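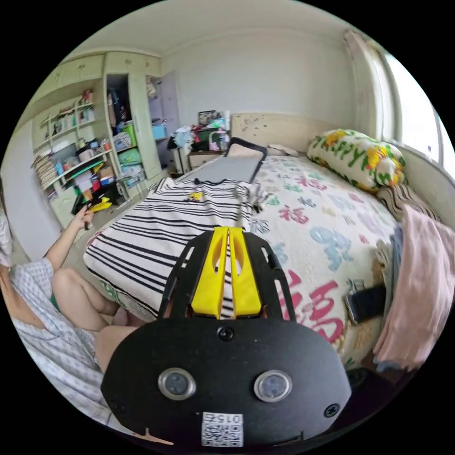

Print this page | E-mail this to a friend

Reading time: 2 minutes

I want to say a word for the hand-me-down, because I think we've gotten weird about it.

When I was growing up in Kallville, clothes just moved around. A bag showed up on the porch, you dug through it, and whatever didn't fit went back in the bag and on to the next house. I wore a winter coat that had three other kids' initials inked in the collar (mine went in fourth, in purple) and I loved that coat!

Now I have two kids of my own, and when I offered a neighbor a stack of perfectly good shirts last April she looked at me like I'd handed her a bill. She was nice about it. She said they were "all set." Then she told me they'd spent 600 dollars on school clothes, and I went home and sulked for a bit.

I get some of it. Nobody wants to feel like a charity case, and there are some truly awful bags out there – single socks, pants with no button, a sweater that smells like a garage. My friend Defne Baysal says the rule should be that you only pass on what you'd put on your own kid tomorrow morning, and I think she's right. I threw out half a bag after she said it.

But I miss the moving around. I liked seeing my cousin's old stripes go by on some little kid at the pool. A shirt I bought for 40 dollars, in a moment of weakness, has now been worn by my son for maybe one good season, and it has years left in it. It ought to be out there getting grass stains.

So if you live near me and you've got a kid who's a size smaller than mine, say yes to the bag. Keep two things, pass the rest along. And please, wash it first.

Last updated: April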